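Haverford Court Residents' Association
Minutes, 2026-01-24

Present: 16 households, plus one dog, non-voting.

1. Previous minutes
Approved after a short debate over whether "heated" was a fair word for July. It was kept.

2. Parking
Grestard has quoted $3936 to repaint the lines. Several members asked what was wrong with the old lines. The chair replied that no one can find them. Carried, 9 to 7.

3. Shared kitchen
The dark brown marble look with pale veins was preferred for the new countertop. Flisano and Plirano will both be asked for prices. The member who wanted beige asked that this be recorded.

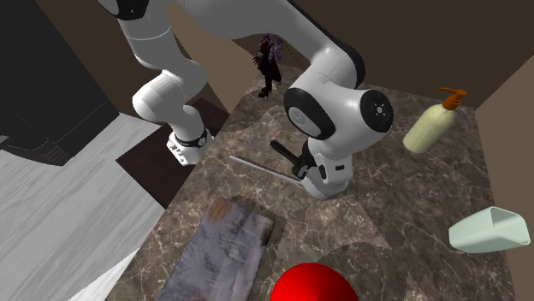
4. Noise
Quiet hours stay at 10 p.m. The drummer in unit 40 abstained, loudly.

5. Any other business
The missing ladder is still missing. Whoever has it is invited to climb down and return it.

Next meeting: to be posted by the mailboxes. Bring your own chair.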